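Please Do Not: A Survey of Written Instructions in Bramwood Hall
Final project report, Writing in Public Places
Submitted 1/23/19

Summary

Bramwood Hall has 300 signs that tell people to do something or to stop doing it. We know because we read all of them, which took most of November and did nothing for our mood. This report describes what the signs say, who seems to be talking, and whether anyone does what they are told. It ends with changes the building could make for the price of a roll of tape.

Why signs

Our first proposal was about campus email. It was turned down as too large and, in the margin, "too sad." We were holding the rejected proposal in the second-floor kitchen when we noticed that the microwave had four notes on it. One asked users to cover their food. One asked users to please cover their food. One said that the first two notes had been up since last year. The fourth was a drawing of soup.

That seemed like a project. Everybody in a shared building reads instructions all day, usually without noticing, and the people who write them rarely find out how they went over. Permanent signs go through an office. Paper ones go through whoever is angriest near a printer.

What we counted as a sign

A sign had to be written, posted in a shared area of Bramwood Hall, and meant to change what somebody does. Room numbers were out. Fire exit signs were out too, on the grounds that we did not want to be rude about fire exits. Event flyers were out unless they had been edited by hand to say something like "MOVED, go to Abreu," in which case they were in.

We argued for a long time about a strip of masking tape on the floor of the copy room. It had no words on it, but everyone walked around it. In the end it was left out, and one member of the group would like it noted that this was wrong.

Method

We split the building by floor and copied each sign by hand into a shared spreadsheet, with its location, its exact wording, whether it was printed or handwritten, and whether it said please. Spelling was kept as found. Then we sat near a smaller set of signs and watched people fail to look at them.

The watching was informal. We did not write down who anybody was, and we stopped if a person seemed to mind. Only one did, and he thought we were guarding the toaster.

We also asked people leaving the building to recall one sign they had passed. Most could not, though several quoted a sign from some other building, with feeling.

What the signs say

Taken together, the 300 signs use 2,118 words, so the typical sign is short, about the length of a sigh. The average hides a lot. Many signs are two words long (PULL HARD, NOT TRASH) and a few run on like a letter to a landlord. The longest is taped inside a supply closet and covers the history of the good scissors, including a section on what trust used to mean.

"Please" shows up more in handwritten signs than in printed ones. We expected this to mean that handwritten signs were kinder. They are not. In a printed sign, please is decoration. In a handwritten one it is usually underlined, and by the time a person underlines please, something has already happened to the yogurt.

The next thing we looked at was who is speaking. Printed signs tend to have no speaker at all: "Food is not permitted." Handwritten ones often claim to speak for a crowd: "We all share this sink." In two cases we found the writer, and the crowd was one person.

Signs that argue with each other

Several spots in the building hold more than one sign on the same topic, and the signs do not always agree. The side door on the first floor has a printed card asking that it be kept closed, with a handwritten card below it asking that it be left open during deliveries for the Sevine coffee counter. A third card says "which is it." We watched this door for an afternoon. People did whatever the person ahead of them had done.

The recycling area is worse. The labels on the bins were replaced when the collection rules changed, but the poster over the bins was not, so cups belong in one bin according to the poster and in another according to the lid. Users deal with this by standing still for a moment and then putting the cup on top.

Signs in places where people are busy

We had guessed that the workrooms would do best, since people spend hours in them and have time to read the walls. The reverse was true. People come into a workroom to do a particular thing, and while they are doing it their eyes are on the thing and their hands are full. A large white board leaning beside you takes up plenty of your view, and a small card about returning the markers has to compete with it. When we asked afterward, people in the workrooms could tell us in great detail what they had been working on and nothing at all about the walls.

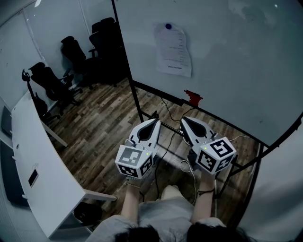 Age and decay

Signs in Bramwood Hall do not get taken down. They fade, curl, lose a corner, and go on giving orders. We found one for a printer that has been gone for years. It still hangs over the spot, warning people not to use tray two.

Tape turned out to be a fair guide to age. Fresh tape is clear, older tape is yellow, and the oldest has to be described as brown. We sorted the paper signs by tape color and compared them with what people remembered, and the brown-tape signs were hardly mentioned. A sign seems to work for as long as it looks like somebody put it up on purpose.

One exception is a faded card in the stairwell that reads "Other stairs." Almost everyone remembered it. Nobody we asked knew what it was for, and there are no other stairs at that end of the building.

A small test

With permission from the building office we replaced the four microwave notes with a single card. It said "Cover your food. Covers are in this drawer," and it was stuck to the drawer. We had it done at Namia, the student print shop, so that it would look official. They asked if we wanted a border. We did.

We looked in on the kitchen at lunchtime before and after the change. More people used a cover afterward. We can't say how much of that was the wording, how much was the drawer, and how much was having a student with a clipboard next to the refrigerator. We did notice that people opened the drawer before they had finished reading the card, and then looked pleased with themselves.

The drawing of soup was put back at the request of several users.

Limits of this report

We studied one building. Bramwood Hall has 2,000 people on its key list, and we spoke to a small and mostly hungry share of them. Our watching was done in daylight, so we know nothing about how signs are treated at night, when by all accounts the kitchen is a different country. We also wrote the sign for our own test and wanted it to win.

What we suggest

Take down any sign about an object that is no longer there.

Use one sign per problem. If a second one seems needed, replace the first.

Put the sign on the thing it is about, and say where to find whatever the reader needs.

Write the month in the corner of every paper sign, so that the next person knows whether it is news.

Match the recycling poster to the lids. We don't mind which one wins.

Leave "Other stairs" where it is until someone can explain it.

Notes on the spreadsheet

The full list of signs is attached as a separate file, sorted by floor. Column F is headed "tone" and should be read with caution, as it was filled in by different people on different days, and one of them used only the words "fine" and "wow." A few entries on the third floor are marked with a star. Those signs were gone when we went back to check them, including one that had said DO NOT REMOVE.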